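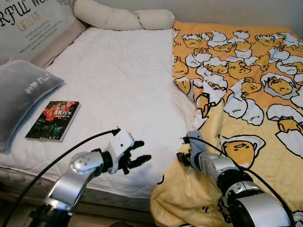
Two Ankles, One Whistle: A Talk With the Coach of Ondale Sevens

The coach of Ondale women's sevens team arrives a little early for our meeting and chooses the table next to the radiator. She has come directly from the gym and she drinks two glasses of water before the first question. She asked that we do not print her name, because she works in a school and the pupils search for everything. The club has agreed to this, and so have I.

Ondale will travel to the Sirncombe tournament in January. It is the first time the club sends a women's side there, and for most of the players it will be the first tournament with more than one day of matches.

"I am not nervous about the rugby," she says. "I am nervous about the second morning. On the first day everybody runs on excitement. On the second morning the legs are heavy, and you see who has prepared."

She played sevens herself for many years, as a sweeper and later at scrum half. Her career ended after an injury to the left ankle, and then, when she tried to return, an injury to the right one. She tells this without any drama.

"I came back too quickly, two times. The first time I was young and did not know better. The second time I knew better and I did it anyway. So when a player tells me she is ready, I do not ask her if she is ready. I ask the physiotherapist."

The team trains on the ground behind the old Rodrigues warehouse, which the club rents together with a football school. The field is narrow on one side, and the corner near the parking place stays soft the whole winter. I ask if this is a problem for a game that needs so much space.

"It is a problem and we use it," she says. "On a narrow field you must pass earlier. When we play away and the field has the full width, my wings feel like they have a holiday."

Her sessions are short. She does not believe in long running without a ball, and she speaks quite strongly about this. The players do sprints of 40 meters or less, then they walk back, then they go again with a defender in front of them. Once a week they do what she calls the long set, which is 400 meters, a rest, and then 200 meters with a restart kick at the end of it.

"The kick is the important part. You are tired, you cannot breathe, and now you have to catch a ball that comes from the sky with a big person under it. This is sevens. If you only run, you are training for athletics."

We come to the subject of the last season, which was not a good one. Ondale lost the final of the regional series against Mimer in the last play, after they had been in front since the first minute. The attendance that afternoon was 1,397, which is the highest the club has played for, and many in the crowd were already standing when Mimer took a quick tap penalty on their own line and ran the whole field.

She has watched the recording, but she did not show it to the team until the summer was over.

"Right after a match like that, a player sees only her own mistake. She looks at the screen and waits for it. After some months she can look at the other six also. We saw that our line was too flat, and that two players were speaking at the same time. It was not one missed tackle. There were 3 missed tackles, and before them a bad decision from me with the substitutions."

What was the decision?

"I took out our best talker because she looked tired. She was tired. But she was still talking."

Since then the team has changed how it communicates in defense. Only one player calls the line, and this player is decided before the match. When she goes off, she has to say out loud who takes over the job. It sounds simple, but the coach says it took many weeks before it worked under pressure, and in one friendly match both halves were played with nobody calling at all.

I ask about the younger players. Four of the squad came up from the under-18 group, and one of them had played only basketball before. The coach likes this very much.

"Basketball players understand space behind them. They turn their head. I can teach a person to tackle – it takes time, but I can teach it. To turn the head is more difficult."

Not all of the parents were happy in the beginning. Some were worried about contact, and some about the school work. She invited them to a training session and let them stand close to the tackle bags. A few of them went home still worried, she admits, and she thinks that is their right. For the trip to Sirncombe the players will bring their school books, and there is a quiet hour before dinner on both days.

Sleep is another thing she has become strict about. She does not collect the phones, as some coaches do, but the players have agreed between themselves to leave them outside the bedrooms at tournaments.

"They made the rule, so they keep the rule. If I had made it, they would have found a way around it before we left the parking place."

The draw for Sirncombe is not published yet. Mimer has also entered, and it is possible that the two teams will be in the same pool. I ask if she hopes for it.

She thinks about this for some time and turns the glass on the table.

"I would like to meet them on the second day," she says. "In the morning."

Ondale has open training for new players through the autumn. Boots are not necessary for the first visit, but a mouthguard is.

Published 9 Oct 2023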